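Morkadska Reserve opens its high valley trail to walkers

01/09/2023

After a good many years of waiting, and more than a few letters from people who love the place, the Morkadska Reserve has opened the path into its upper valley. The new trail runs 19 kilometers from the village of Tavares to the old shepherds' huts below Drustgate Pass, and most of it has been closed to visitors for as long as many local families can remember.

The valley covers 535 square kilometers of forest, meadow and bare rock, and it is home to wild goats, marmots and (if you are up early and very lucky!) the eagles that nest on the cliffs over the Ududell River. Head ranger Nicanor Arroyo has walked it in every kind of weather and still sounds delighted when he talks about it.

"You come around the last bend and the whole ridge is standing there in front of you," he said. "I have brought my own mother up here, and she sat down on a rock and wouldn't leave until lunch was finished."

Permits are free, but everyone going past the second footbridge needs one, and they can be picked up at the ranger office in Tavares on the morning of the walk. Large groups are asked to write ahead so that the huts don't get too crowded.
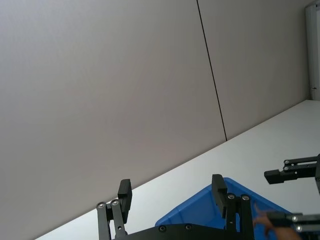
Before you set out

The climb gains 600 meters, nearly all of it in the second half, so leave plenty of time and bring a warm layer even on a sunny day. There are 9 marked springs along the way. Dogs are welcome on a leash as far as the river. The upper section will close when the snow comes and should open again in late February, though Arroyo says the mountain will have the final word on that.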